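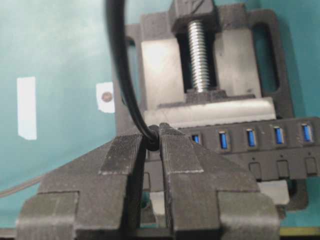
Gurnent Bench Mat, Heavy Grade

The Gurnent Bench Mat is a protective covering for workbenches in schools, repair rooms and small workshops. It is supplied by Stonton and may be ordered singly or in packs of 4. The heavy grade replaces the earlier Dagdag sheet, which is no longer stocked.

Sizes and ordering

Standard mat: 1000 mm wide, order code 2215
Pack of 4: order code 2215-4
Custom lengths: on written request to the Sison office

Mats are despatched rolled. Customers with restricted access for deliveries are asked to state this when placing the order. Purchase orders from schools and public bodies are accepted.

Fitting

Unroll the mat and leave it flat overnight before trimming. Cut from the underside with a sharp knife and a steel rule. The mat may be laid without adhesive on level benches. Where the bench slopes or is moved regularly, double-sided tape should be applied along the front and rear edges.

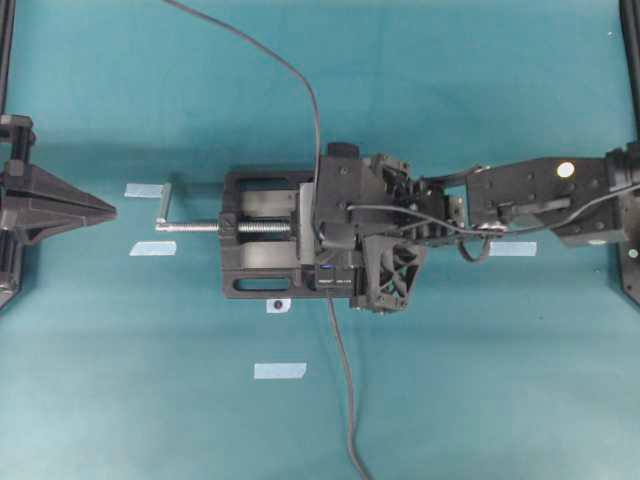
Colour should be considered at the time of ordering, as mats from different production runs may vary slightly in shade. Customers fitting out a whole room are advised to order all mats together. The mid tones are generally preferred for benches where dark tools are in use: a black vise on a teal surface is easily picked out, and the surface shows clearly through the slots in its base. Pale grey remains available for drawing and assembly work, and dark green for general use.

Care

Wipe with warm water and a mild detergent. Solvents, bleach and abrasive pads must not be used. Oil should be removed promptly, and swarf brushed away before heavy items are slid across the mat. Soldering irons must be kept in a stand, as the surface will mark if touched by a hot tip.

Guarantee and enquiries

The mat is guaranteed against splitting and curling for 4 years from delivery. The guarantee does not extend to knife cuts or burns.

Technical enquiries should be addressed to Leopold Nägeli, extension 195. Orders and returns are handled by Giang Vương.

Page last revised: Jul 18, 2021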